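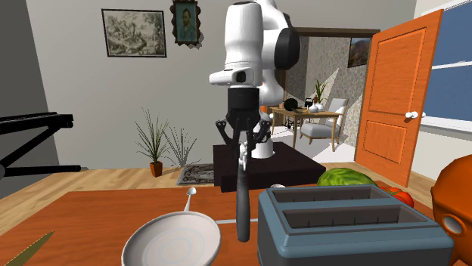
Section 4. Finishing and Care of the Carrilho Tabletop

4.1 Before you start

The Carrilho top leaves the factory with one thin coat of oil. It needs two more coats before regular use. If your order included the factory-finished option, the label under the top reads FF. In that case skip to 4.5.

The base should be assembled and leveled as described in Section 3. Do not oil a top that is still resting on its packing blocks.

Check the parts bag marked C against this list:

Paveven table oil, one bottle, 300 ml
White abrasive pads, two
Lint-free cloths, four
Nitrile gloves, one pair
Replacement felt feet, one sheet
Care card

The care card has a space for the date of each coat. Keep it with the warranty form. If you call for service, you will be asked for the serial number on the back of the card.

You will also need a metal container with a lid, a bucket of water, a vacuum with a brush attachment, and a desk lamp or work light that can be set low.

CAUTION: Cloths soaked with oil can heat up and catch fire without a spark or flame. Never leave a used cloth crumpled in a trash can, on a workbench, or in a pocket. See 4.4 for disposal.

4.2 Preparing the room

1. Bring the table into the room where it will be used and leave it overnight with the wrapping off.

2. Turn off forced-air heating or move the table out of the path of the vent. Direct sun on the top should also be blocked for the day of the work.

3. Open a window. If the room has no window, use a fan in the doorway, pointed out of the room.

4. Cover the floor under the table and an arm's length beyond it on all sides. Paper is better than plastic sheet here. Oil that lands on plastic stays wet and gets walked through the house.

5. Vacuum the top, the edges, and the underside lip. Wipe once with a cloth that has been wrung out in plain water, then let the top dry fully.

Note: The damp wipe raises the grain slightly. The surface will feel rough afterward. This is expected and is dealt with in the next step.

4.3 Applying the oil

Read all of the steps in this part before opening the bottle. Once oil is on the wood you have a limited time to remove the excess.

1. Put on the gloves. Rub the whole top with a dry white pad, moving with the grain. Use light pressure. Three or four passes are enough. Do not use steel wool, green scouring pads, or a power sander.

2. Vacuum again. Set the work light low at one end so that the beam skims along the surface. Any dust left behind will show.

3. Shake the oil bottle well. The solids settle in storage, and a bottle that has been standing on a warehouse shelf for some months may need a full minute.

4. Pour a line of oil the width of your hand onto the center of the top. Spread it with a folded cloth, first across the grain and then along it. Add oil in small amounts until the whole surface is evenly dark. You should use less than a third of the bottle on the first coat.

5. Do the edges with what is left on the cloth. Do not pour oil directly on an edge. Drips on the lower corner are hard to remove later.

6. Wait 20 minutes. If a patch turns dull in that time, it has absorbed its oil. Put a little more on that patch only.

7. Wipe off all of the excess with a clean, dry cloth. Turn the cloth often. When you are done, the surface should look satin and should not leave oil on a gloved fingertip.

8. Check again with the work light after 40 minutes. Oil can come back up out of open pores, mostly near knots and at the end grain. Wipe any shiny spots.

9. Close the bottle and wipe the threads before putting the cap back on. A cap glued shut with dried oil is the most common reason customers order a second bottle.

10. Leave the top overnight. Then repeat steps 1 to 9 for the second coat. The second coat will use much less oil than the first.

CAUTION: Do not speed up drying with a heat gun, hair dryer, or space heater. Heat can make the finish wrinkle and can open the glue joints.

If the surface is still sticky on the second morning, too much oil was left on. Put a few drops of fresh oil on a white pad, rub the sticky area until it loosens, and wipe dry. Do not apply solvent. If it is sticky over the whole top, go to 4.8.

4.4 Disposing of cloths and pads

1. Put each used cloth in the bucket of water as soon as you finish with it. Make sure it is fully under.

2. When the work is done, move the wet cloths to the metal container, add enough water to cover them, and close the lid.

3. Take the container to your local household hazardous waste site, or follow the instructions of your waste service.

The used pads are treated the same way. Gloves with only light marks of oil on them can be laid flat outdoors until dry and then put in the trash.

4.5 The first two weeks

The finish is dry to the touch the day after the last coat, but it keeps hardening for two weeks. During this period:

Wipe up water right away.
Do not cover the top with a cloth, runner, or plastic.
Do not leave a lamp, bowl, or laptop in one place for more than a day.
Do not use any cleaning product.

You can eat at the table from the third day, with placemats. Lift them when the meal is over.

4.6 Daily and monthly care

For daily cleaning, use a soft cloth dampened with water and follow with a dry one. For grease, add a small amount of plain dish soap to the water. Wipe along the grain and finish with clean water.

Do not use glass cleaner, bleach, vinegar, furniture polish, or cream cleaners. Spray polish with silicone in it is a particular problem. It will not harm the wood, but later coats of oil will not take over it, and the top has to be sanded back to fix this.

Once a month, look over the top in low light from one end. If water no longer beads, or if the area around the seats looks pale, it is time for a maintenance coat. A table used every day usually needs one twice a year at first and once a year after that.

To apply a maintenance coat:

1. Clean with soap and water and let the top dry overnight.

2. Follow 4.3, steps 3 to 9, with half as much oil. One coat is enough.

3. Allow three days before normal use.

A single pale area can be oiled by itself. Feather the oil out past the edge of the pale area so no line is left.

4.7 Hot items, utensils, and cutting

Use a trivet under anything that has come off the stove or out of the oven. Cork, wool felt, and wood trivets are all suitable. Rubber trivets can leave a gray mark that does not wash out, and so can the rubber feet on some small appliances. Put a felt disk under each foot.

Serving spoons, ladles, and spatulas should go on a spoon rest. Tomato, turmeric, red wine, and coffee stain oiled wood within minutes if the finish is worn.

Do not cut on the top. Knife marks go through the finish, and the wood under them turns dark.

Iron pans and steel cans left on a damp top can cause blue-black spots. These are a reaction with the wood and are not dirt, so scrubbing does not help. Call the service desk before trying any stain remover.

4.8 Repairing marks

Light scratches: Rub with a white pad and a few drops of oil, along the grain. Wipe dry after 20 minutes.

White rings: Leave for two days. Most fade as the moisture leaves. If the ring is still there, treat as a light scratch.

Dents: Lay a damp cotton cloth over the dent and leave it for an hour. Repeat if the dent rises but does not close. Let the wood dry overnight, rub with a white pad, and oil. Dents where the wood fibers are cut cannot be raised this way.

Sticky finish over the whole top: Pour a line of fresh oil as in 4.3, step 4, and work it in with a white pad until the old oil loosens. Wipe completely dry with several cloths. Leave the table for three days. All cloths go in water.

Small cracks at the ends: Hairline cracks that open in winter and close in summer are normal in solid wood. Do not fill them. If a crack is wide enough to take the edge of the care card, photograph it with the card in place and send the picture to the service desk.

4.9 Storage of the oil

Keep the bottle upright, tightly closed, and away from heat and children. Freezing spoils it. An opened bottle is good for a year. If a skin has formed on top, lift the skin off whole and use the oil below it. If the oil has turned to jelly, throw the bottle out with hazardous waste.

Other brands of hard oil can be used for maintenance coats, but try them first on the underside of the top. Water-based varnish and wax cannot be used over Paveven oil.

4.10 Service desk

Kirkham service desk, Monday to Friday. Have the serial number ready. For questions about finish, ask for Hagos Tamiru. For replacement tops and freight damage, ask for Damilola Iyamu.

Tops with the Rastside extension leaf: the leaf must be oiled on both faces. Oil the underside first, stand the leaf on edge overnight, and do the upper face the next day along with the main top. Do not insert the leaf until both coats are dry. Instructions for fitting it are in Section 5.

Care instructions revised 10/2/26.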